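How to make a proper mug of tea with a gooseneck kettle

I used to think a skinny spout was only for coffee people. Then I started making my afternoon tea with one and I've never gone back! You get a slow, steady stream, you can aim it exactly where you want, and there's hardly any splashing on the counter.

What you'll need

A stovetop gooseneck kettle with a lid
A mug you like the size of (mine holds almost 350 mL)
Loose tea and a basket infuser, or a bag
A dry tea towel

Getting started

Fill the kettle with 700 mL of fresh cold water. That's enough for one mug plus a good splash for warming it, and it leaves room at the top so nothing burbles out of the spout. While it heats, clear yourself a bit of counter and set the mug down with its handle on the side away from the kettle.

Once it boils, turn off the heat and use the towel if your kettle's handle or knob gets hot. Pour a little water into the empty mug, swirl it and tip it out. Now add your tea – I use 2 teaspoons for a strong black, a bit less for green – and pour again.

The pour

Hold the spout close to the rim and tilt slowly until the water starts to run.
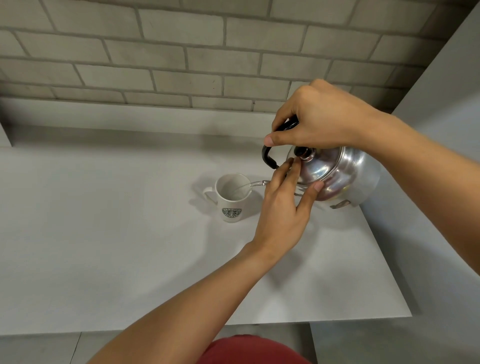

Kettle on the right, mug on the left, and a thin stream from the tip of the spout.
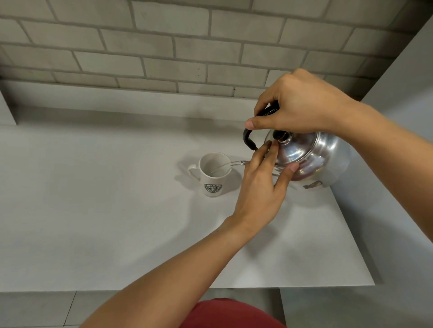
How do I stop the lid from falling off when I pour?

Check that it's pushed right down before you lift the kettle, and don't fill past the base of the spout on the inside. If it's still a loose fit, hold it with your free hand (through the towel if it's hot) once you tilt past halfway.

Steeping

Black tea gets four minutes at my place, herbal gets six or seven. For green, let the boiled kettle stand with the lid off for a few minutes first so the water isn't so fierce. The flavour is so much softer that way!

When you're finished, empty the kettle completely and leave the lid off until the inside is dry. Any chalky buildup comes off with equal parts white vinegar and water, simmered for ten minutes and rinsed well – twice if you can still smell it.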